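Plolix – Galería de superficies y útiles de escritorio

Serie: superficie alicatada, útiles alargados

Esta página reúne material gráfico del taller de Osano dedicado a la clasificación de útiles de escritura y pequeño material de oficina. El inventario del taller suma 1211 referencias, de las cuales 153 corresponden a piezas alargadas: lápices, bolígrafos, rotuladores, tubos y estuches cilíndricos. La serie se completó en abril y contiene 2 entradas.

El criterio de agrupación es la forma. Las piezas largas y estrechas se colocan en paralelo, con separación mínima, y se ordenan después por diámetro. El color y el fabricante se anotan en la ficha, pero no intervienen en la colocación.

La retícula de las baldosas sirve como referencia de alineación. Una pieza recta se compara con la junta más próxima; si hay curvatura, se aprecia a simple vista. El método no sustituye a la regla metálica – para cotas se sigue usando la regla – pero ahorra tiempo en la primera criba.

1. Lápiz y tubo blanco

Baldosa gris de grano mate, junta clara. Lápiz fino de cuerpo oscuro con filo pardo rojizo; a su derecha, tubo cilíndrico blanco con etiqueta impresa a lo largo. El extremo redondeado del tubo es ligeramente translúcido.
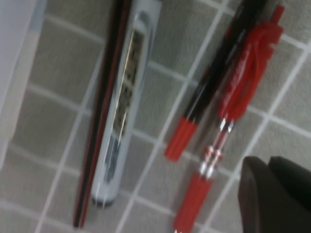

2. Etiqueta blanca y pieza de extremo rojo

Útil de escritura negro y esbelto, rematado en rojo vivo. A su izquierda, banda de etiqueta blanca con una columna de marcas grises y negras, unida a una franja estrecha de color marrón oscuro. Las marcas regulares recuerdan a un código de barras o a una graduación.
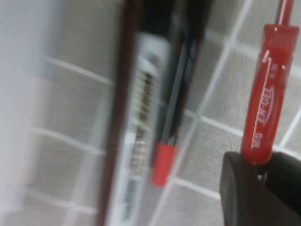 En la ficha de cada pieza etiquetada se transcribe el texto completo y se indica el sentido de lectura respecto al eje mayor. Los códigos se introducen en el registro Lornaten con la pieza en la mano, nunca a partir de una fotografía. Cuando una etiqueta presenta abrasión o pérdida de tinta, el campo se deja en blanco y se añade una nota de estado.

Notas sobre el almacenamiento

Los útiles de escritura se guardan en horizontal, en bandejas Amegashie de fondo plano con capacidad para 80 piezas de diámetro estándar. Los tubos ocupan bandeja aparte – su diámetro impide cerrar la tapa si se mezclan con lápices. Las piezas con capuchón se orientan todas hacia el mismo lado, con el capuchón a la derecha del operario.

La superficie alicatada se limpia con paño de microfibra y alcohol isopropílico diluido. No se emplean productos abrasivos: alteran el acabado mate y dejan residuo en las juntas. El grafito que se deposita en la lechada se retira con goma blanda antes de pasar el paño.

Las fichas de las piezas alargadas se consultan en el índice general de Plolix, apartado de escritura y trazado. La numeración de esta galería es independiente de la del registro.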